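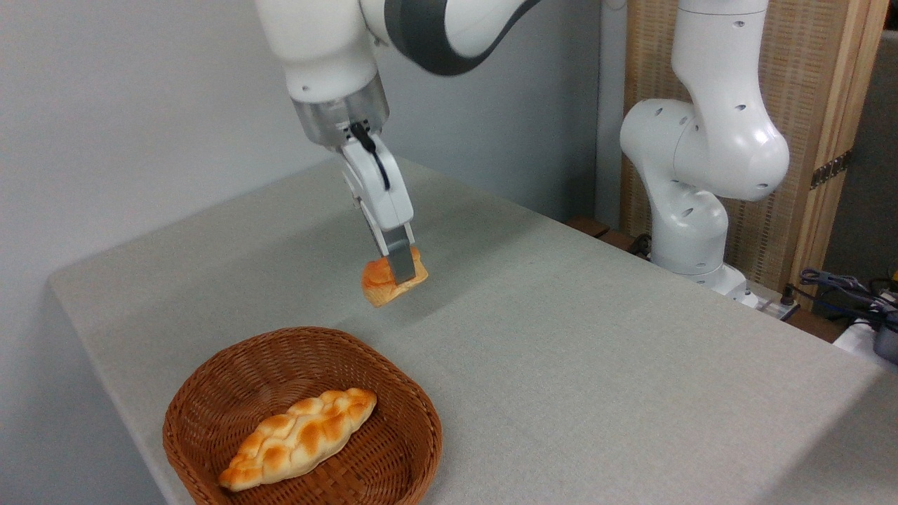
Angelica Cabrera

November, bench notes, sourdough crackers and the rye starter

Starter had been in the fridge since the last bake and smelled sharp when I opened it. Fed it twice before using any. After the second feed it doubled in 4 hours on the shelf over the radiator, slower than it did in summer but good enough to go ahead.

Mixed the Vondell rye with the white flour, half and half by weight. Emanuel wants to try all rye next. I think the dough will tear when we roll it, but we have a full bag to use up so he may as well find out.

Dough 1: 2 percent salt, olive oil, rested under a damp towel. Rolled out fine at first, then kept springing back at the corners. Let it sit ten minutes and it behaved.
Dough 2: same, with butter in place of the oil. Sticky. Needed a lot of flour on the board and I stopped writing down how much, so don't trust the weight for this one.

Oven is still running hot at the back left. Stanisława's notes from the spring say the same thing. Turned the trays halfway through both bakes and the back row still came out darker. Grigore has the spare thermometer -- please put it back in the drawer with the scale.

Tasting, next morning: the oil batch snapped clean and tasted mostly of rye. The butter batch was softer and a little sweet. Dorin preferred the butter, I preferred the oil. Both need more salt on top. The caraway seeds fell off as soon as we picked the crackers up, so brush with water before seeding, or press them in with the pin.

Left a handful of each out overnight and put the rest in the tin. The ones left out had gone leathery. Tin ones were fine. Same result as the first batch, so I won't repeat that part.

Costs: 2000 g of flour used across everything, including what went to feeding the starter. I'd like to keep less starter going -- we throw out more than we bake with. Will hold back 32 g after the next feed and see if it keeps up.

To do:
Order caraway
Clean the rolling pin handles, there is dough in the joints
Try the bottom rack with the stone in
Ask Emanuel which bag he opened, the two ryes look alike and neither is dated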